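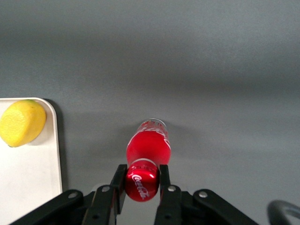
Wrist camera, fingers closed at the cap end of the bottle. Lemon on the tray at left.

Flat fingers or soft pads for glass bottles? (and a wrist camera question)

Posted by pbaptiste_lab, 2023-11-13

Hello all. I am comparing two sets of fingers for the same parallel gripper and I would like to hear from people who have handled round, smooth objects. The first set is flat black plates, as in the picture. The second set is the same length but has a silicone pad, 2 mm thick, glued to the inner face.

The task is simple. A bottle lies on its side on the table, the arm picks it up near the neck and moves it. I made 30 attempts with each set. With the flat plates the bottle turned in the fingers in many of the attempts, because the base is the heavy end and the grip is so near the cap. With the pads it turned much less, but the pads catch on the cap when the gripper opens, and then the bottle moves a little after release. For my work the final position matters, so I can not say that one set is better.

My arm controller is a Flurnura and I run it with the default force limit. Which fingers would you choose?
Paloma Baptiste

Reply from torque_and_tea

Pads, without a doubt. Two flat plates on a round bottle means two thin contact lines, and everything hangs from them. I would not even tune the force before changing this.

But why do you hold it at the neck at all? Move the grasp toward the middle of the body and half of your problem is gone.

Reply from pbaptiste_lab

The neck is on purpose. The opening of my gripper is enough for the body of the small objects but for the body of this bottle there is very little margin, and if the arm comes down a few millimeters to one side, a finger lands on the glass. I prefer a bottle that turns to a bottle that breaks.

Reply from vidalin_bench

I do not agree with torque_and_tea. We used padded fingers for one season in the Trelevcombe workshop and went back to bare ones. Silicone collects dust, and after some days the friction is a different number from the one you measured. If you compare the sets on the first day, the pads win. Repeat it in December and tell us again.

What I would try is a V groove cut in the flat plate. It keeps the repeatability of the hard finger and gives four contact lines.

Reply from torque_and_tea

A V groove is fine for one diameter. She has a lemon on the tray, so I suppose the bottle is only one of the objects. And you can clean silicone with alcohol, it takes a minute.

Reply from vidalin_bench

You can. In our shop it was cleaned for the first week.

Reply from s_fitzsimmons

The original post says "wrist camera question" in the title but I do not see the question. What is it?
Shoshana

Reply from pbaptiste_lab

Sorry, I forgot to write it. I use the wrist camera for finding the object before the grasp. When the arm is standing still the picture is sharp and the detection is good. When the arm is moving, the edges become soft and the bright reflections on shiny things become short lines.

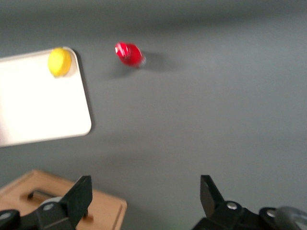

The red thing gives me more trouble than the yellow one in such pictures. I think the detector takes the reflection as an edge, and then the center of the box goes toward it. In 118 pictures from moving approaches, I had to correct the box of the red object by hand much more often. I can stop the arm before each detection, but then a cycle becomes slow. Would a faster shutter be enough, or should I change the light first?

Reply from s_fitzsimmons

Both, but the light first. A short exposure needs more light, and if you add one strong lamp you will only get stronger reflections. Use a large diffuse panel from the side, then shorten the exposure until the picture is still clean enough for your detector. I did this on the Flurkstead cell and could keep the arm moving during the whole approach - only a little slower in the last part.

Also check if your exposure is on automatic. A gray table with a white tray in the corner will make it change as the arm travels.

Reply from pbaptiste_lab

It is on automatic. I did not think about this. Thank you.

Reply from vidalin_bench

I would still stop the arm. A pause of 176 milliseconds was enough for ours to settle, and I never had to think about lamps again. But it depends how many picks you need in an hour.

Reply from pbaptiste_lab

Not so many. I will try fixed exposure and the pause separately, otherwise I will not know which one helped. For the fingers, I will make one pair with a thinner pad only on the lower half, so that the cap has nothing to catch on when the gripper opens. If someone has a drawing of such a finger with M3 holes, I would be glad to have it.

Reply from torque_and_tea

I have one, sending it by private message. The hole spacing is for my gripper, so measure before you print.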